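A gripper that folds shirts, slowly

Rindenik is a two-fingered gripper on a small arm, built over one winter in a shared workshop above a tyre fitter's. Its maker, a maintenance engineer by trade, has one task in mind for it: pick up a garment lying anywhere on the bench and fold it. We spoke in the workshop in March, with the machine switched on for most of the conversation.

The choice of laundry was deliberate. "A rigid part has a shape you can look up," the builder says. "A shirt has whatever shape it landed in. I wanted a job where the drawing is no use to me."

The arm is the second one. The first, Drorkora, used hobby servos throughout and sagged when extended. "I could correct for the sag in software until the motors warmed up, and then the correction was wrong as well." The present version has six joints, stiffer links and a separate supply for the gripper motor, so that closing the fingers no longer disturbs the wrist. Parts came to £592, excluding the power supply, which was already on the shelf.

Control runs on an old desktop PC under the bench. The software, called Protness, takes pictures from a small camera at the wrist, looks for edges and seams, and proposes a place to grip. The builder describes it as "mostly bookkeeping". The log held 1,688 grasp attempts on the afternoon of our visit, each stored with its picture, the finger position and the motor current.

Seams get special treatment. A seam is thicker than the cloth on either side and holds its line when the rest creases, so the program ranks it above a plain fold when both are in reach.

"The difficulty is knowing how much you have got hold of," the builder says. "One layer and two layers feel nearly the same to a cheap motor. I read the current, I compare it with the gap between the fingers, and I still get it wrong more often than I would like."

The bench covering was chosen for contrast. Grey and blue cotton against yellow separates cleanly with a simple colour threshold, and the fingers, being matt black, drop out of the same calculation.
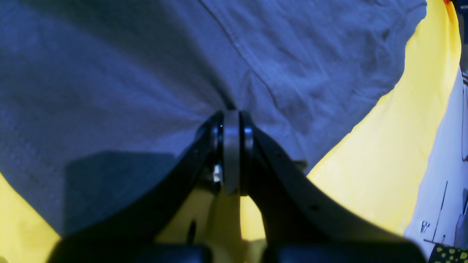
Settings and faults

Closing force is limited in software to 415 grams at the fingertips, checked against a kitchen scale. Above that, thin knits stretch and the fold comes out crooked. Below it, the cloth slides out during the lift – "usually at the top, when you have started to relax."

The most persistent fault was electrical. The encoder cable picked up noise from the motor leads, and the fingers would report themselves open when they were shut. Moving the cable to the other side of the link cured it. Finding that out took most of a month.

D'Amico, the supplier of the gearboxes, has since changed the output shaft, and the next set will need a new coupling. The builder has drawn one and not yet cut it. "I have two of the old type left. I am being careful with them."

Asked how long a complete fold takes, the builder gives a figure of around six minutes, most of it spent waiting for the arm to back away and look again. Speed is not on the list of jobs. Sleeves are: the program treats each one as a separate strip of cloth, and has trouble when one is trapped underneath the body of the shirt. The current plan is to lift by the shoulder seam, let the garment hang, and start again from there.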